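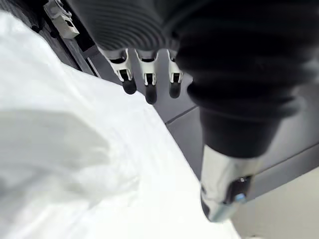 Folding Arm Project: Final Report

Group members: Jana Rothe, Panagiotis Ristić, Nermina Janevski
Supervisor: Anil Salian
Submitted 8/19/18

1. Aim

Our aim was to build a robot arm and hand that could pick up a piece of cloth by one corner, lift it and lay it back down flat. We chose cloth because it does not keep its shape. A block stays where you put it, and the program can assume it has not changed. A cloth lies differently every time it is dropped, so the hand has to cope with whatever it finds.

We did not try to do a full fold. That was in the first proposal, and our supervisor asked us to cut it down.

2. Where the work was done

All building and testing took place at Tiltivel, the shared workshop behind the old print works. We had a bench in the back half of the room and a locker for parts. Members book benches in four-hour blocks, so everything we made had to be set up and packed away inside that time. Zuzanna Jasińska, who runs the inductions there, signed us off on the bench drill and the laser cutter.

3. The hand

The fingers have white segmented bodies with black rubber tips. The joints are the part we changed most often. Our first set had too much play in the hinges, and a finger could be pushed sideways far enough to miss the cloth. We reprinted the segments with tighter holes and drilled them out by hand until they moved freely.

The rubber tips were a late addition. Bare plastic slid over cotton without catching it. We tried sandpaper, then heat-shrink tubing, then rubber. Sandpaper gripped well but pulled threads.

4. The arm

The wrist is covered by a black ribbed bellows. Without it, the loose cables behind the hand rubbed against the bracket, and on one occasion a signal wire wore through and stopped a finger halfway through a lift. The bellows adds some stiffness at the end of the wrist's travel. We measured this badly at first and had to redo the calibration with the cover on.

The controller is a second-hand Devgate board. It came with no manual, and working out the pin order took most of a weekend.

5. Test method

The test cloth was plain white cotton, dropped onto a dark grey surface. We wanted a strong difference in colour so the edge of the cloth would be easy to find in software. For each attempt the cloth was picked up, dropped from a height of 30 centimetres and left as it fell. The arm moved to its start position with the fingertips clear of the surface, then looked for an edge and lowered the hand.

An attempt counted as a success if the cloth was lifted and held for 2 seconds. We ran 1576 attempts over the term. Jana wrote the logging script, which saved the motor positions and the result each time.

6. Results

Straight edges lying flat were the easiest to pick up. Bunched cloth gave mixed results. The fingers could often close on a raised fold, but they then lifted the cloth from the middle, and our method counted that the same as a corner. In hindsight we should have recorded the two separately.

Seams in the work surface also caused trouble. The edge finder sometimes took a seam for the side of the cloth and sent the hand to the wrong place. Panagiotis added a brightness check that removed most of these errors — it still fails late in the afternoon when sun comes through the roller door.

7. Problems and changes

The hand is heavier than we planned, and the arm sags slightly when fully stretched out. We corrected for this in the program. A lighter wrist would be a better answer, but there was no time to make one.

The rubber tips wear smooth and need replacing. We kept spares in the locker.

8. Further work

The bench is booked again from September. Nermina will carry on with the edge finder and wants to try coloured and patterned cloth. The drawings and the parts list are in the grey folder in the Tiltivel locker, with the current code on the memory stick taped inside the cover.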